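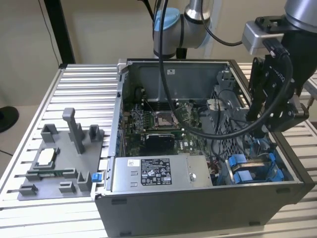

4. Placing the case and the fixture plate

Before you begin, switch off both arms and wait 20 seconds.

1. Lay the case on its side on the slotted table, with the open side up. The power supply must be on the front side of the table.

2. Put the printed fixture plate to the left of the case. Leave 28 mm between them. With less, the gripper can touch the wall of the case when it turns.

3. Set the CPU in the pocket of the plate, metal lid up. Do not touch the contacts with your fingers.

4. Open the socket frame by hand. The program Skastow does not do this step.

5. Guide the cable of the arm so that it has a free loop — never tie it to the case.

6. Start the program and choose "Teach points". Move slowly to the socket and save the position.

Note: The plate needs nearly 600 g of filament. Efraín Grajales printed ours in two parts, and the file for this is in the folder Dedstead.

Caution: If you move the case, even a little, all saved points are wrong. Repeat step 6.

Last change: 03/06/2019, Unnur Laxdal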